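**Shared desk at work, everything ends up in one corner. How do you lot sort yours?**

posted by Naner, in Home Office & Small Spaces

Hi all, long-time reader, hardly ever post. Our office moved in February and I ended up at one of the big light wood desks, the sort that looks enormous on the day you arrive and then somehow has no room on it by the end of the month. I share it. I'm not the only one who dumps stuff on it, but I'm the one who gets cranky about it, so it's become my problem.

What I want to know is mostly about power and cords. The laptop charges off a thin white cable that wanders right across the top to the left, and I catch it with my sleeve every single time I reach for my cup. The cabinet is hard up against that back corner so I can't just drop everything down behind. I'm not allowed to drill into the desk (I asked, got a very firm no). I've got a budget of $43, which is what was left in the kitty after we bought the kettle, and I'd rather not spend all of it on one fancy tray.

Also: is there a decent way to keep a drink on a desk full of electronics without living in fear? Mine has a lid but I've still had a fright or two.

Would love ideas from anyone who's fixed this sort of mess without making it look like a hospital.

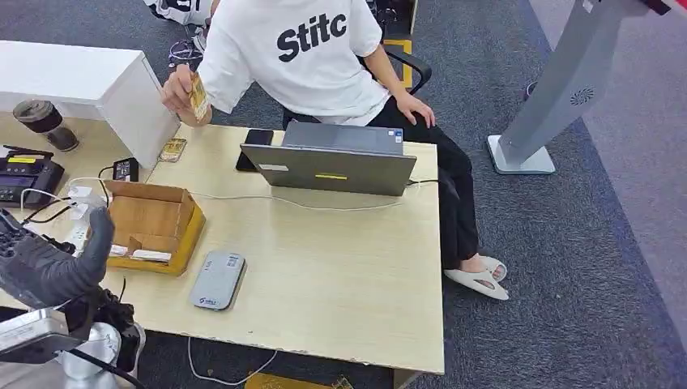
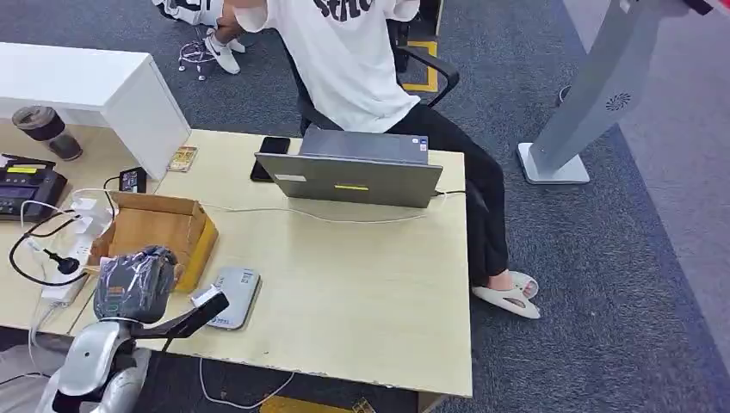

Home Office & Small Spaces, page 2 of 30

**Merle Tamihana**

Oh I feel this one in my bones! I had a desk just like it for years, same colour timber and everything, and the cord across the middle drove me absolutely batty.

First thing, before you buy anything, pull the whole lot off. Cup, phone, power bank, the cardboard box, all of it on the floor or on top of that white cabinet for ten minutes. Then only put back what you touched today. I know it sounds like something off the telly but it does work, and you'll be surprised how much of it is just sitting there because someone put it down once and wandered off.

For the power, I'd get that white power strip off the desktop altogether. You don't need to drill. There are clamp-on trays that do up like a G-clamp on the edge of the desk, and the strip sits in the tray underneath. Mine was well under your $43. Check how thick your desk edge is before you order, and check whether there's a rail or a metal bar running along underneath, which mine had and I didn't look, so the first one went straight back to the shop (my own silly fault). If the strip has a short lead, don't go plugging one board into another to make it reach. Get a single board with a longer lead.

Then for the charging cable, a couple of those stick-on clips along the back edge. Wipe the spot with a bit of metho first and let it dry, otherwise they fall off in a week. Run the cable from the laptop straight to the back and THEN along to the left, so it's never crossing the bit where your arms go. You might need a longer cable to do the corner properly. Leave a bit of slack at the laptop end too, I had mine pulled tight as a drum and it yanked out whenever I moved the screen.

The box! If it's a keeper, fold the flaps in or cut them off, they take up as much room again as the box does. If it's only got a few bits of paper in the bottom, tip them into a drawer or a tray and put the cardboard out with the recycling. An open box on a desk is an invitation, people just lob things in it.

As for your drink, I keep mine on the opposite side to the power. So if yours all comes in from the left, cup goes on the right. Took me a fortnight to stop reaching the wrong way, and now I do it at home as well.

**Niller**

get a longer desk lol

nah but seriously velcro ties. buy the roll and cut it yourself, the packs are a rip off. don't use zip ties, you'll be there with scissors next time somebody swaps a charger and you WILL cut the wrong thing. ask me how I know

**Iara Ibarra**

Agree with Merle on nearly all of that, though I'd go easy on the under-desk tray if you share the desk. We tried one at my work and people couldn't reach the switches, so inside a month there was a second power board sitting on top anyway and we were back where we started. We ended up with one of those ventilated cable boxes with a lid, right at the back corner, cords out the side. It stays where you can get at it and looks neat enough. Just don't stuff it full, chargers get warm and they need some air.

The other thing that helped was giving everybody one shallow tray each. Phone, power bank, cards, little bits and pieces all go in your own tray, and at the end of the day the tray goes on the cabinet. It was a bit of a fight at first (two people flat out refused) but it meant I could finally wipe the desk down without picking up thirty things that weren't mine.

If you've got any gear that lives on the desk full time, label the plug end of its lead. A bit of masking tape and a pen is fine. I did ours at 4 in the afternoon when I should have been doing invoices and it's saved me crawling under there more times than I can say.

**Naner**

Thanks so much, everyone! Had a look underneath at lunch and there IS a bar, so Merle, you've saved me a trip back to the shop. Going to try Iara's cable box first, plus the clips and a roll of velcro, and the cup is moving to the right from tomorrow. The trays I'll have to put to the others, wish me luck with that one.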